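Open shelving

Open shelving is storage furniture without doors, in which the contents are on view whether or not anyone wants to view them. The term covers wall-mounted boards, bookcases, and freestanding units divided into square compartments, usually called cubbies. It is the oldest form of household storage after the floor, which remains its chief competitor.

History

Early shelves were single planks resting on pegs. Doors came later, mostly to keep out dust, mice, and relatives. By the time factory-made furniture reached ordinary homes, the closed cabinet was considered respectable and the open shelf was left to shops, workshops, and pantries.

Its return to the living room is often credited to flat-pack makers, who noticed that a cabinet without doors needs no hinges. The Ullovier company's first cubby unit was sold with 96 screws and a single sheet of instructions. Its rival Gotent answered with a model of 127 parts, which it advertised as simpler. Both sold well, and both are still found at curbsides every October.

Design

Most units are built from flat panels joined at right angles. Cubbies may be equal in size, as in the Gotent pattern, or mixed, with tall compartments beside narrow stacked ones. Units without a back panel can divide a room, though objects pushed in from one side tend to leave by the other. White is the most common finish. It is said to make a room look larger, and it makes fingerprints look larger too.

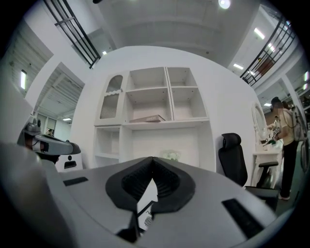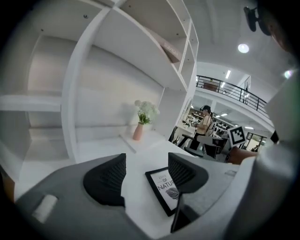
Styling, the practice of arranging shelves to be looked at, developed into a minor trade once homes began to be sold through photographs. The decorator Orlando Echeverri held that a third of every unit should stay empty, a rule he was able to follow in other people's houses. Flowers are a standard choice for the middle of a unit: white blooms with green leaves, say, in a small terracotta-pink vase with a narrow neck, against a plain white back wall. A flat box laid on its side in a narrower cubby is also acceptable. Its contents are traditionally not discussed.

Criticism

The main objection is dust. In his pamphlet The Door Was There for a Reason, Abelardo Nina argued that open shelving does not store things so much as postpone deciding about them. The pamphlet sold 4000 copies, many of which presumably ended up on shelves. Defenders reply that visible objects are easier to find and that closed cabinets merely hide the problem, a feature their owners rarely complain about.

Anchoring tall units to the wall is widely advised and widely put off. The necessary bracket is generally supplied in a small bag, and the bag is generally kept in one of the cubbies.

See also: Bookcase; Mantelpiece; Junk drawer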